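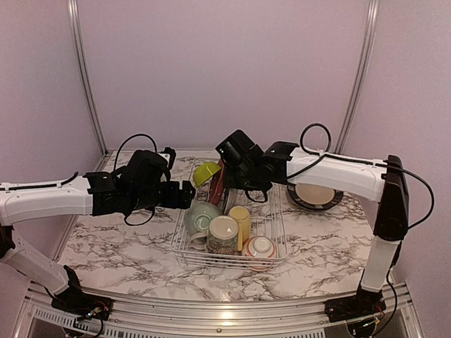
By Ilona Dudás
28 Jul 2020

Boros has released a new version of Gadine, the planning software it sells to labs and small manufacturers that run two robot arms in one workspace. The main change is in how the software decides which arm may move, and where, when both need to reach into the same small area.

Earlier versions handled this with a lock. If the left arm was going into a shared area, the right arm stopped outside until it was clear. The method was safe and easy to check, but it was slow. On tasks such as loading or emptying a dish rack, where nearly all of the work takes place in a space not much larger than the grippers themselves, one arm could spend much of the job standing still.

The new version replaces the lock with a rolling reservation. Each arm claims the space it expects to pass through over a short stretch of time, and the claim shrinks behind it as it moves. The other arm plans against that moving claim and can start its approach early, provided the two paths do not meet at the same moment.

"The old planner asked whether the rack was free," said Tobias Sorensen, who leads the motion group at Boros. "Now it asks which part of the rack is free, and when. Most of the work was in making that second question cheap enough to ask all the time."

Plans are now checked again every 100 milliseconds while the arms are in motion. If a check fails, the arm with the lower priority slows down along its own path and does not stop unless it has to. Priority can be set by hand, but by default it goes to whichever arm is holding something.

The company tested the release at its Fidmont site on tabletop cells with a pair of small arms mounted on a front rail, working over a wire dish rack holding a plate, bowls, a mug and other tableware. Sorensen said the rack was a good test because the items lean at odd angles and sit close together, and because the thin wires are hard for a depth camera to pick up.

The team logged 1,082 two-arm pick attempts in the final round of tests. Sorensen said idle time for the waiting arm fell by around 70 percent compared with the last release, measured on the same list of tasks. Total time per task fell by much less, as gripping and letting go take as long as they did before. The company has not published the full results.

There were seven contacts between the arms in those runs. All were light, Sorensen said, and all were traced to one cause: the cables. Gadine models each link and gripper as a solid shape, but a cable that loops up over a wrist can swing outside that shape when the arm turns. The release adds a setting that puts a padded zone above the wrist, with a height the user enters. It is off by default - turning it on makes some poses near the center of the table unreachable, and Boros did not want existing programs to fail after an update.

"We would like to model the cable properly," Sorensen said. "That is a harder problem than it looks, and we did not want to hold up the release for it."

The perception side has had smaller changes. Gadine takes object positions from a separate package, Zastier, which now reports how sure it is about each object's tilt as well as its position. The planner can use that figure to choose a wider approach when an item may be lying on its side. For clear glass the tilt estimate is still poor, and the release notes advise users to set a fixed approach for jars and drinking glasses.

Users will also find a new timeline view in the tooling. It shows the claims of both arms as colored bands, with a mark wherever one arm was slowed to make room for the other. Clicking a mark opens the state of the planner at that moment, including the paths it looked at and dropped. Until now, getting at that information meant reading through a text log, and support staff at Boros said most of the questions they received were of the form "why did it wait there."

Programs written for the last version should run without changes, with two exceptions. Scripts that set the shared area by hand will load, but the area is treated as a hint and no longer as a lock. Scripts that call the old wait command directly will get a warning, and the command is due to be removed in January. Anyone who needs the old behavior, for example where a safety review was based on it, can switch the lock back on in the cell settings. It then applies to the whole cell, and the rolling reservation is turned off.

The planner still handles only two arms. A cell with three will be refused at startup. Sorensen said the method itself would extend to more, but that the time needed for each check grows quickly and the team has not found a way to keep it inside the current limit on an ordinary desktop computer.

Handing an object from one arm to the other is also outside this release. The two grippers may come close to each other but the planner will not let them touch the same item, so a bowl that has to change hands must be put down by one arm and picked up by the other. Work on direct handovers has started - Sorensen would not give a date for it.

The update is free for sites with a current support contract. It can be installed over the last version, but Boros recommends running the cell calibration again afterward, as the new planner works with smaller gaps between the arms and is less forgiving of a base that has shifted on its rail. The calibration routine is the same as before and needs both arms to be empty.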